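Adhesivo Skerex para papel pintado vinílico: prueba de aplicación y de retirada

Skerex vende este adhesivo en polvo, en caja de cartón, para papeles vinílicos y de base no tejida. Lo he usado en un local con yeso viejo en una pared y placa de yeso laminado en las otras, con dos papeles distintos: uno liso, de la gama Xie, y otro de Skadton con dibujo grande, fondo marrón, hojas verde lima y flores blancas. El segundo es el que interesa para la prueba. Un fondo oscuro delata cualquier junta abierta y un motivo grande obliga a casar las tiras con cuidado, de modo que el tiempo de corrección del adhesivo pasa a ser el dato principal.

Preparación

El polvo se vierte en agua fría removiendo sin parar. Con el agua templada que salía del grifo la primera tarde se formaron grumos que hubo que colar. La segunda mezcla, ya con agua fría, quedó homogénea tras el reposo indicado en la caja. La consistencia es algo más densa que la del Jesent que usaba antes y el rodillo de pelo corto la reparte mejor que la brocha. En el yeso viejo di una mano de imprimación; en la placa, dos, con las juntas lijadas.

Medí el consumo pesando el cubo antes y después de cada paño. En el paño de yeso se fueron 1.343 gramos de mezcla y en el de placa, de la misma superficie, 864. La diferencia me parece atribuible al soporte y no al producto, pero conviene tenerla en cuenta al comprar: la tabla de rendimiento de la caja solo contempla paredes nuevas.

Tiempo abierto y casado del dibujo

Aplicando directamente en la pared, la tira se deja desplazar durante varios minutos sin arrastrar el adhesivo. Es suficiente para casar un motivo de repetición larga, siempre que la primera tira esté a plomo. En las esquinas interiores corté la tira con un solape mínimo y coloqué la siguiente encima. El solape de vinilo sobre vinilo no agarra con este producto; hace falta el adhesivo específico para solapes, que se vende aparte y que la caja menciona en letra muy pequeña.

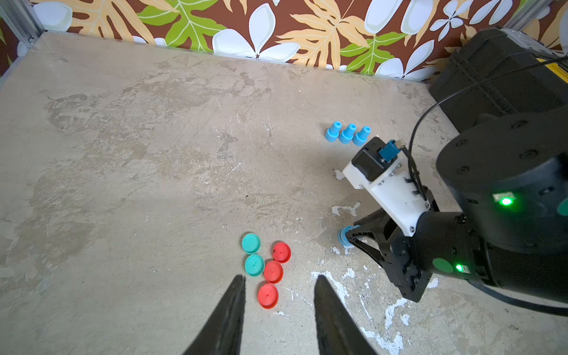

Renu Rathore escribe que en su pasillo las juntas se abrieron al tercer día con el mismo adhesivo y un vinilo pesado, y pregunta si el defecto está en la mezcla o en la calefacción, que dejó encendida toda la noche.

Con los datos que da, yo empezaría por la calefacción. Si el borde seca antes que el centro, la tira tira hacia dentro y la junta se abre aunque la mezcla sea correcta. Yo mantuve los radiadores apagados y las ventanas cerradas hasta el día siguiente. También puede influir el rodillo de juntas: apretado con fuerza expulsa el adhesivo justo donde más falta hace. Si el borde está levantado pero limpio, se puede reactivar con un pincel fino y un poco de mezcla nueva.

Limpieza

El sobrante se retira con esponja húmeda mientras está fresco. Seco deja un velo mate que se nota bastante en los tonos oscuros y casi nada en los claros. En el papel de Skadton tuve que repasar dos zonas con agua tibia y paño de microfibra. El velo salió, aunque con más insistencia de la que me gusta aplicar a un vinilo.

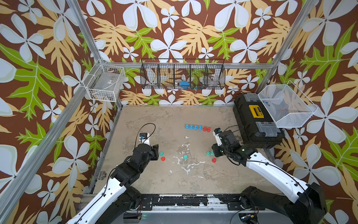
Para la retirada reservé una tira de prueba detrás de una puerta y la arranqué un jueves, pasadas varias semanas. La capa superior salió entera, en seco. La base quedó en la pared y se desprendió con agua y espátula ancha, sin llevarse la imprimación en la zona de placa. En el yeso viejo sí saltaron dos desconchones pequeños, ambos junto a un parche anterior que ya sonaba a hueco.

Precio y formato

Pagué 378 por la caja mediana; la grande cuesta 2.000 y solo compensa para una obra completa, porque una vez abierta la bolsa interior coge humedad. No trae cierre — una pinza y un recipiente hermético resuelven el problema — y las instrucciones vienen en una hoja suelta que se deshace al mojarse.

Valoración

Buen tiempo de corrección, agarre correcto en placa, consumo alto en yeso sin renovar. La ausencia de adhesivo de solapes en la caja es el punto más flojo. Volvería a comprarlo para papeles con dibujo grande; para lisos sigo con Jesent, que se disuelve antes y limpia mejor.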